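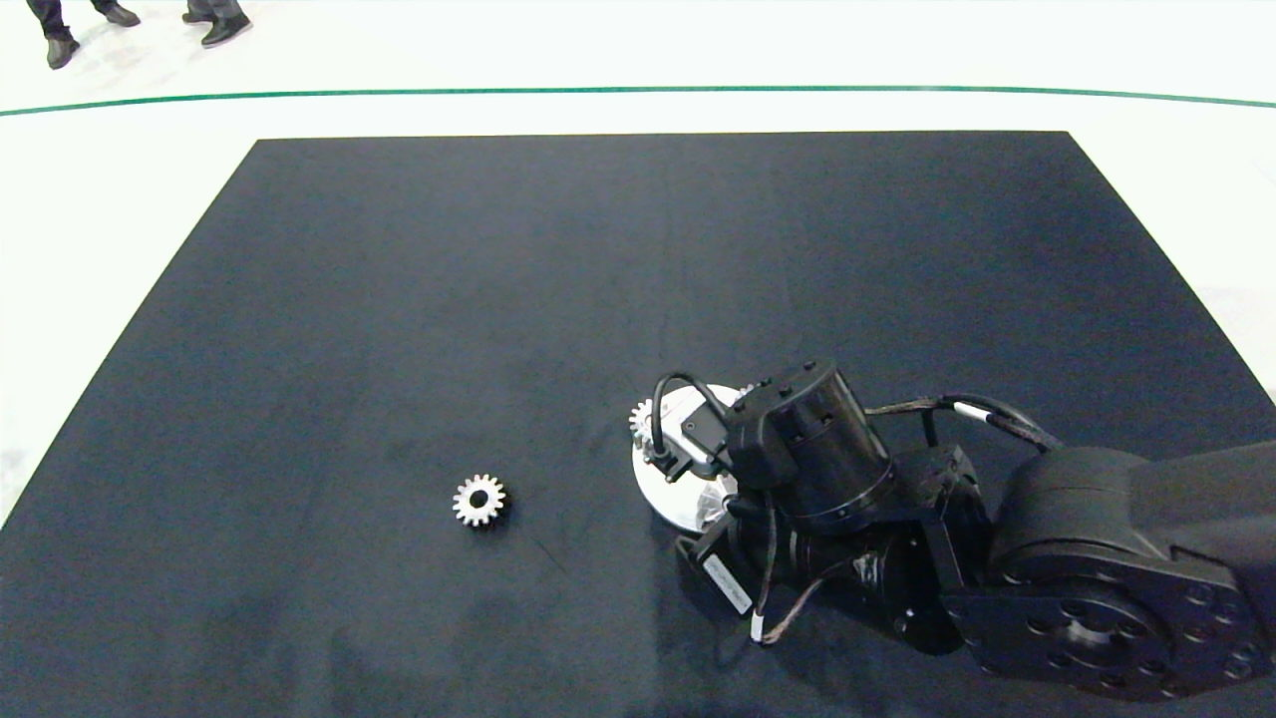 Getting tickets to a late night talk show taping
Posted in TV & Entertainment by Hina Swati

My sister and I will be visiting in December and want to sit in the audience for a late night talk show. I signed up on the ticket page for Zomance and got an email saying we are on the standby list, numbers 52 and 53. Does that mean we have seats? Also, what time do they really tape? The show airs late but the email says to line up at 2 in the afternoon. We have dinner plans that evening and I don't want to cancel them if I don't have to.

Pascual Leiva
Standby is not a seat. They give out more regular tickets than they have chairs, and standby people go in only if there is room after that. I have been to four tapings of different shows and got in on standby once, with number 14. At 52 I would call it a long shot, but go if the weather is decent, as December tends to be slower.

They tape in the late afternoon and air it the same night. If you line up at 2, expect to be let in a couple of hours later – there is a warm-up comic first, then the taping runs a little longer than the show does on TV. You should be out in time for dinner unless it's an early one. Bring photo ID, and eat first. They took my water bottle at the door and I did not get it back.

Talha Butt
we never got in. stood outside for hours and they sent everybody home

Ehsan Hayat
Check the ticket page again the week before. People cancel and regular tickets do come back up, usually in the morning. That's how I got mine. You have to give up your standby spot to take one, so make sure it lets you book both seats before you click. If the guest is a big name, forget it.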